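Notebook, pot and lid task, July
Bench 2, Siven room

Start 9:40. Arm warmed up with the usual slow routine, no alarms. I repeated the hand-eye check because somebody had moved the side camera stand during cleaning. The error was small and I did not redo the full calibration. If you use data from this day for anything where the exact position matters, please read the remark near the end first.

Purpose of the day: more examples of the lid task for the Hirumard set. The instruction text is the same as before, "take the lid and put it on the pot", and I added the reverse one, "take the lid off and put it on the table". We have many good examples of the first kind and very few of the second, and the policy from last month shows it. When the lid is already on the pot, it goes down to the table and searches there.

Settings: teleoperation with the leader arm, gripper force one step lower than in June. The fruits are distractors only. The operator should never touch them on purpose, and if one is pushed by accident the episode is kept, but with the mark "contact". We had a long discussion about that mark and I still think it is correct to keep such episodes. At home people will also have things standing in the way.

Layout rule for this series: pot on one side, lid free, fruits placed new after every fifth episode. I used the printed list of positions for the pot and placed the fruits by hand. My hand has habits, I noticed, and the orange comes too often near the lid. For the next series we should let the script choose the fruits too.

First block, view from the head camera:

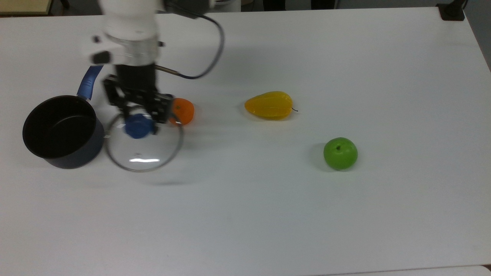
Lid in transfer, pot on the left. Head camera.

The first block was with the high approach, where the arm lifts the lid well before going sideways. It is slow but clean. The glass is difficult for the depth channel, as we know. On the table the lid is nearly invisible in depth and only the metal rim gives some points. In colour it is much better, because the knob is blue and easy to find. I would like to know how much the policy depends on the knob alone. Possible test: cover the knob with grey tape for a few episodes and look at the success rate. Not today, I have no tape that comes off without glue.

Problem at 10:50. The gripper closed on the knob too high and the lid turned in the fingers during the transfer, so it came to the pot inclined. I tried to save it by pressing down on the rim and this made it worse. Episode thrown away. After that I went lower, so that the fingers hold the knob over its full height, and the turning became rare. Please all operators do the same. The tips may come very close to the glass, but they must not press on it.

Second problem: the recording program stopped 3 times with the message about a late frame from the side camera. Each time I had to start the program again and the episode number jumped. The missing numbers are therefore not lost files. I wrote this in the log also, but I know that not everyone reads the log.

Lunch. During the pause I copied the first block to the Xu disk and watched it at high speed. Two remarks from watching. The operator (me) waits too long above the lid before closing, sometimes more than a second. The model will learn this waiting. Also, in the "off" episodes I always put the lid down at almost the same place, which is lazy.

In the second block I tried to be stricter with myself, and I changed the approach to the low one.

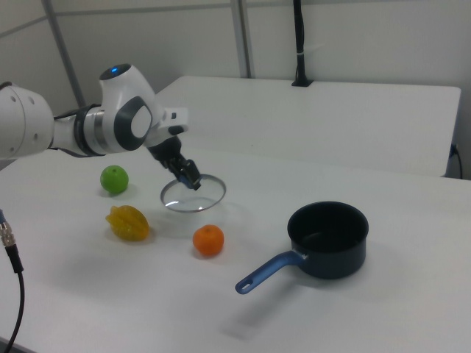

The low approach needs a better wrist angle than I thought. If the wrist comes too flat, the body of the gripper hides the knob from the head camera just when the operator needs it most, and then one is guessing. The side camera helps here, as it shows the fingers coming down inside the rim while the lid lies flat on the table. For this reason I would keep the side view in the training input for this task, even if it costs us some speed. In the Bodby tests it was left out and the closing moment was poor. The star fruit was a good distractor in this series, with its ridges and its strong reflections, and I want it in more layouts together with the tangerine, which stands near the lid again (see my habit above).

Numbers for the day. Recorded 78 episodes in both directions together. Marked bad and removed: 13. The set now has 395 usable episodes in total for pot and lid, if I read the index correctly. The "off" direction is still the smaller part and should have priority for the next two sessions.

Remark on calibration, as promised. After the last episode I ran the check again and the side camera had moved a little, compared with the morning. I do not know when. I suppose the cable was pulling on the stand. The head camera was as before. For learning from images I think it is harmless, maybe even useful. For anyone who wants to compute the lid position from the side view, use only the first block.

To do:
- fix the side camera stand to the floor, or at least hang the cable so that it does not pull
- random places for the fruits, in the same script as the pot positions
- more places for putting down the lid, also near the edge of the table
- grey tape for the knob test
- ask if the late frame message can write the time into the file
- shorter waiting above the lid (me!)

Arm parked 16:20, leader arm covered, data on both disks. The second copy was slow and I did not check the sums yet. Tomorrow morning before starting.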